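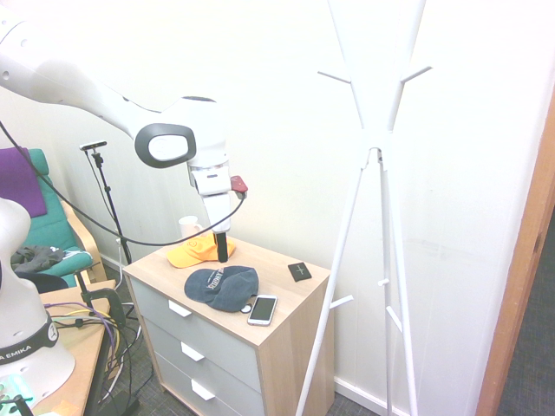

A reader who wrote in after the last gallery went up wanted to know why nightstands get a page of their own, when all anyone does with one is pile things on it. The piling is what we had in mind. Bedside furniture collects whatever was in a hand or on a head at the end of the day, and most bedrooms have no other surface within reach.

**Top of the nightstand.** Light wood, with a yellow-orange baseball cap on it. Caps are hard to store. They lose their shape in a drawer and slide off a bedpost, so they tend to stay out.

**The armchair.** Green seat and back in a curved light wooden frame. A purple cushion hangs over the top of the backrest, and a crumpled dark gray garment lies on the seat.

The gallery belongs to our Small Surfaces pages, which started in May with hallway shelves. The full set now stands at 92 entries. Bedrooms are the largest group, followed by hallways and then kitchens. Entries are grouped by furniture and listed in the order they were added.

## Notes on bedside storage

Readers in Nutton and Hulerum sent in most of the suggestions below.

- A single hook on the wall beside the bed will take a cap and a light jacket. Put it at shoulder height.
- A shallow tray keeps glasses and keys together. Leave half of the top free for a lamp or a book.
- If clothes always end up on the chair, keep a basket next to it. Sweaters that will be worn again can go over the back.
- Light wood shows rings from cups. A coaster or a folded cloth is enough.
- Clear the top once a week, before dusting.

The nightstand measurements we are asked for most often are height and depth. Our own rule is to match the top of the mattress, give or take a hand's width. The Yazıcı page has a table of heights, and the Zultotora page covers narrow models for small rooms.

## Sending in an entry

Send the room, the piece of furniture and a line or two about what gets left on it. Please keep it to 67 words or fewer. We add new entries in batches of 4.

Page last changed Mar 30, 2026.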